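How to Tame the Sachet Drawer

Every kitchen has one. Mine was the second drawer down, left of the stove, and for years it opened only two inches before something crinkly jammed against the frame and held its ground. In there lived the soup bases, the yeast, the drink powders, the seasoning that came with noodles I ate without the seasoning, and a quantity of soy sauce that would have embarrassed a takeout counter.

I cleared it in February, when it was too cold to do anything more worthwhile. The method below has survived since then in a house containing teenagers, which is the only kind of product testing I trust.

What you need

One shallow box or bin per category. Shoeboxes cut down to about half height are fine. I used a pair of Grundedis bins left over from a bathroom project, and they work exactly as well as the shoeboxes did, at a price.
A permanent marker with a fine tip.
Masking tape.
Small clips. Binder clips, clothespins, or the purpose-made kind if you enjoy spending money on plastic.
A few small jars with lids that seal.
Scissors. Real ones, which you will then keep in the drawer and defend.

Set aside an evening. The job takes less time than that, but you'll want to stop and read things.

Step 1: Dump it all out

Tip the whole drawer onto a clean towel on the table. A towel, because an old sachet leaks from a hole you can't find until it has already emptied itself, and turmeric is forever.

Wipe the drawer while you're here. Mine had a drift of something pale in the back corner that could have been sugar, salt, or citric acid. I didn't run a taste test and I suggest you don't either.

Step 2: Make two piles, sealed and opened

Don't sort by flavor yet. Everyone wants to sort by flavor. Go through the heap once and pull out anything that's been torn, snipped, chewed, or folded over with the optimism of a person who was coming right back.

Check both ends. Also run a thumb down the long edges, where the seams sometimes give up. A sachet with a pinhole counts as opened, however innocent it looks from the front.

Step 3: Deal with the opened ones first

These are the ones that cause trouble, and there are fewer of them than you fear. Take each in turn.

If it's flat, it's trash. You'd be surprised how many of these get put back. I found the remains of a Vadel gravy mix that contained, by my estimate, enough gravy for a pea.

If there's powder in it and the powder has turned into a brick, it's also trash. It got damp, and whatever it was supposed to do in a hot pan it will now do in one large lump.

If it's still loose and smells the way it should, and it's the kind of dry thing that keeps once opened, move it to a jar today. Put a strip of tape on the jar and write what it is and the month. Cut the preparation instructions off the packet and tape those on too, or you'll have a jar marked "soup??" and no way forward.

If it's a sauce, a paste, or anything oily or wet, and you can't swear to when it was opened, it goes. Sauces you open from now on belong in the fridge if the label says so, in something with a lid.

Step 4: Identify the ones you can't read

A good third of my drawer was in languages I don't speak. Some of it came home in suitcases, some came out of variety boxes, and some came from Kartini Manurung next door, who cooks better than I do and hands things over the fence with instructions like "just a little." A little of what, Kartini. Into what.

The usual clues are less help than you'd think. Color tells you almost nothing: I have owned green packets of tea, green packets of seaweed, and one green packet of bath salts that came very close to being broth. Print size tells you only that somebody at the factory had a lot to say and a narrow place to say it.
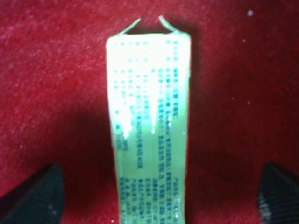

Step 5: Translate, then label in your own handwriting

Use the camera on a phone translation app, or ask a person who reads the language. The person is better. An app once informed me that a packet contained "the wind of the respectable bean," and I never got any further with that one.

A few tips if you go the app route:

Lay the packet flat and hold down the corners. Thin film has waves in it, and the app reads every wave as a new and exciting word.
Turn off the overhead light. Shiny film under a kitchen bulb gives you a white stripe right where the allergy information was.
If the text runs in columns from top to bottom, keep the packet upright and try one column at a time. Feeding in the whole panel at once tends to produce poetry.
Blurry print won't improve with shouting. Move the phone back a little and let it focus.

Once you know what you've got, write it on a piece of masking tape and stick the tape on the packet, clear of the date and the directions. Write the use as well as the name. "Rice topping" gets eaten. A faithful transcription of the brand name gets moved from drawer to drawer until you sell the house.

Anything you still can't identify goes in the trash. Yes, even the pretty one. If there's any chance it's a cleaning product or one of those drying packets meant to sit in a box of crackers, it shouldn't be within a mile of your soup.

Step 6: Now sort by what it's for

Skip brand and skip cuisine. Sort by the moment you'll be standing there wanting it. My bins are:

Stir into hot water (soups, teas, cocoa)
Sprinkle on top (rice toppings, seasoning salts, chili)
Start of a recipe (curry bases, stew mixes, bouillon)
Baking (yeast, gelatin, vanilla sugar)
Takeout condiments, strictly limited

The last bin is the smallest one you can find. When it's full, the next soy sauce packet gets used that night or thrown out with the chopsticks. This rule has been unpopular here. It stands.

Step 7: File them upright

Stand the packets on their short ends, one behind another, like records in a crate. Flat stacks slide, and whatever's on the bottom of a stack is there for good. Upright, you can flip through with one finger and see what you own.

Tall skinny sachets flop if the row is loose. Fold a piece of cardboard into an L and use it as a bookend, pushing it forward as the row shrinks. Newest go to the back, oldest to the front. If the date is printed somewhere ridiculous, copy it onto the tape.

Step 8: Open them properly from now on

Use the scissors. Tap the contents down to the bottom first, then cut straight across the top in one go and drop the strip in the trash. Tearing gets you either a hole too small to pour from or a rip that runs down the side and delivers the lot to the countertop.

If you only need half, fold the top over at least 2 times, clip it, and put it in the front of its bin, where it'll annoy you into finishing it. A clipped packet gets one week in my house. After that it goes in a jar or it goes in the can.

Questions I get

Do I need matching bins?
No. The drawer closes. Matching is for drawers that stay open.

What about the extra sauce packets from noodles?
Be truthful about whether you've ever used one. I saved them for years on the theory that I'd invent something. What I invented was this drawer.

My family won't put things back in the right bin.
Mine neither. I do a quick flip-through when I'm waiting on the kettle and move the strays. It takes less time than the tea does, and I get to mutter, which I count as a perk.

Can I use a door rack?
Sure, if it's deep enough that packets don't dive out when the door swings. Keep it off any door near the stove or dishwasher, where the steam will turn your nice loose powders back into bricks.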